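Home Advice Laundry Kitchen Garden Contact
4 minute read

Washing-up liquid: your questions, answered with some doubt
By Oi-ling Ng

Does a dearer liquid clean better?
Sometimes, though less often than the label would like. I used Lita for years on the strength of its price, then changed to Luveck and noticed no difference except the smell. If a bottle says it cuts grease "up to 20 times faster", ask what it was faster than. The label rarely says.
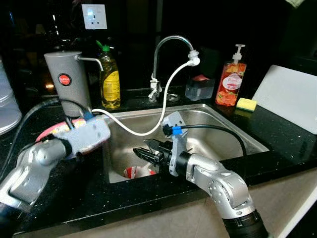
How much should I use?
Less than you do now, probably. Makers have no great interest in telling you to squirt less, and a thick white foam mostly shows that you have paid for foam. Start with a small squeeze in warm water and add more when the grease stops shifting. A pink plate with a patterned rim and a red and white cup don't need a bowlful of suds between them. A roasting tin might.

Are "antibacterial" versions worth it?
I remain unconvinced. Ordinary liquid, hot water and a bit of rubbing lift most of what is on a plate, and the plate then goes down the same rinse as before. Your sponge is the thing to worry about.
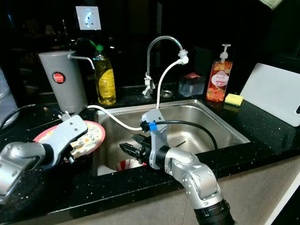
Steel sink, gooseneck tap, dark speckled worktop.

Can I make my own?
You can, and plenty of people will sell you a book on it. I tried a soap flake and vinegar recipe in November and got cloudy glasses and a jar of something like cold porridge. Vinegar and soap work against each other, whatever the book says.

Will it fade printed china?
Hand washing with a mild liquid is usually gentle enough. Scouring pads do far more harm, and so does a long soak if the pattern sits on top of the glaze. "Safe for all china" is a bold claim – try the back first. 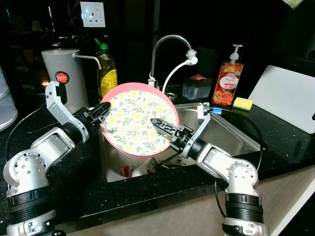

Lemons and leaf sprigs on a pink-rimmed plate.

Do refill pouches save money?
Work it out per litre before you believe it. At my local shop the Mok pouch cost more per litre than 2 ordinary bottles.

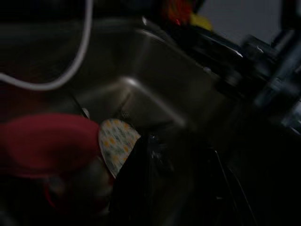
Gunnel Dahlgren writes that I am too hard on refills, and that her shop sells Fimeseck loose from a drum for well under the bottled price. Fair enough, if you live near a drum. I'd still check the price on the shelf each time.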